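Hindcombe Tool Library – Questions we get a lot

Updated in March. Still adding to this, sorry if yours isn't here yet. Email is best.

Where are you?
Back of the old Brirden dairy building, Kemeys Road side. Not the front door, thats the physio. Ring the bell and wait, it's a long hallway.

What does it cost?
$70 a year per household. Pay by card or transfer. No cash on the counter any more.

How many things can I borrow?
2 big items at a time, plus whatever small stuff fits in a milk crate. Big means it has a motor or you need both arms to carry it.

How long for?
Two weeks. You can renew online unless somebody is waiting for it. Ladders and the carpet cleaner are weekend only, too popular.

Do you have a cement mixer?
Yes, the Ginovetti. Heavy. Bring a ute or trailer and another adult, we can't lift it in for you. Rinse it the same day please, dried mix is a pain to chip out.

What if I break something?
Tell us. That's really it. Normal wear is on us, we only charge if it was run over, left in the rain or lent on to your cousin. Blades and sandpaper you buy yourself.

Is there a catalogue?
On the website, 600 items last time it was updated. If it says "in" it's probably in – ring first if you're driving from out past Kemeys.

Can I book ahead?
Yes, up to a month. Not picked up by closing time, it goes back on the shelf.

Do you take donations?
Hand tools, yes. Garden tools, yes. Power tools only if the cord and plug are good, and we test them before they go out. No petrol chainsaws, no paint, no half tins of anything. Please don't leave stuff at the door after hours, it walks.

Can my teenager pick up for me?
Hand tools fine. Anything with a blade or motor has to be the adult on the membership.

Do you sharpen things?
Secateurs, shears, kitchen knives. Drop off in the morning, colour tag goes on it, ready next visit. No serrated.

How clean does it need to be when I bring it back?
Brush the dirt off, wipe it down, empty the catcher. That's plenty. We're not checking for shiny and marks don't bother us. Old metal gets scratches and brownish stains like the floor of this grey bin, and you won't be charged for that sort of thing. Caked mud or wet grass is different, you'll be handed a brush at the counter. 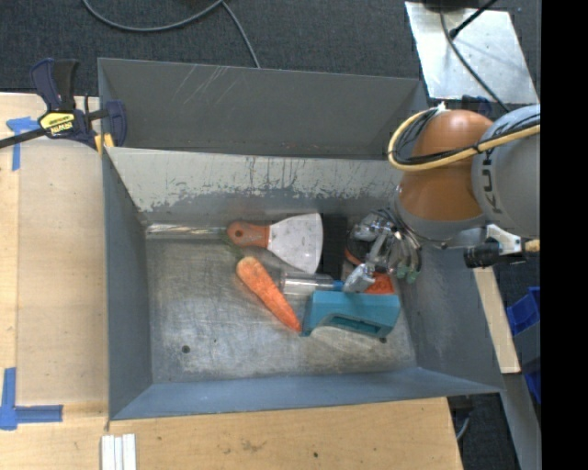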